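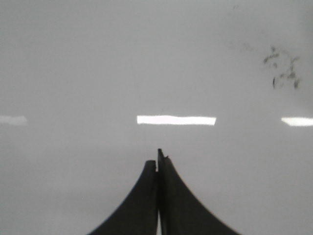

Leave the Big Table Alone

5 December 2023

The branch library in Donham has put out its plan for the reading room, and I've been through it twice now with a pot of coffee, and I like most of it. I like the new windows. I like that the restroom door will finally be wide enough for a stroller. What I can't get behind is page 3, where the long shared table goes away and a set of single study booths from a firm called Dremik comes in.

I should say that I have nothing against a booth. When I was doing my taxes last May I would have paid good money for one, with a door on it if possible. People need quiet, and they need a place to take a phone call from the doctor without the whole room hearing about it. Put in a couple, by all means! But the plan swaps one thing for the other, and I think we'd miss the table more than the people drawing it up suppose.

I grew up in Prurunton, where the library was one room over the post office and everybody sat together for want of anywhere else to go. I learned how to fold a newspaper there by watching a man do it across from me. I learned that grown-ups also get stuck on the crossword, and sigh, and look at the ceiling. We hardly spoke, any of us, and yet I'd have known those people anywhere, and when my mother was sick one of them brought over a casserole – a tuna one, quite salty, and I've been fond of tuna casserole ever since.

You don't get that in a booth. You get a good hour's work, maybe, and then you go home, and the person on the other side of the panel goes home too.

The plan says 342 residents filled out the survey, and that "more private seating" came near the top. I filled it out myself, and I believe I checked that box. There wasn't a box for keeping what we had, and it wouldn't have crossed my mind to ask for one. The booths come to just over $1655 apiece, before delivery, and I do wonder whether half as many would leave enough to sand down the old table and fix the leg that's been propped on a phone book for years.

The comment sheets are at the front desk, next to the Kandasamy Bakery calendars, and they'll take them through the end of the month. Mine is already in. It ran onto the back of the page, I'm afraid, and then up the side a little.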